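Flullow tells shops to iron out the promises on desk tidying

25 Oct 2022

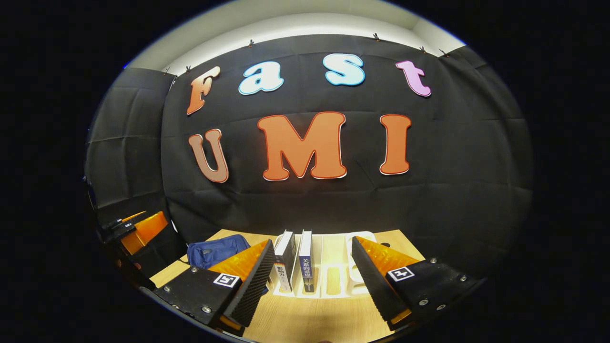 Does a book organiser keep a desk tidy?

Only if someone puts the books back in it. Slots hold books upright and stop them sliding, and Flullow, the desk goods firm based in Drekdale, thinks the trade should stop claiming much more than that.

The firm has read 148 product listings for organisers, pouches and trays since May. Most promised a calmer day or a clearer head. Very few gave the width of a slot - the one thing a buyer with thick books needs to know.

Flullow has now rewritten its own listings. Its white organiser with upright dividers is sold as a place to stand books. Its zippered pouch is sold as a bag for small items, and the page admits that a soft pouch will slump when it is half full.

The firm is also doubtful about dressed-up displays. Big bright letters on black cloth may draw people to a table, but they say nothing about what will fit on it at home.

The new listings cover the Ulleck and Bondarchuk ranges. Shops that stock either range will get 2 printed size cards with their next order, and 2,000 have been printed so far. Further cards can be requested from the Flullow trade desk in Drekdale.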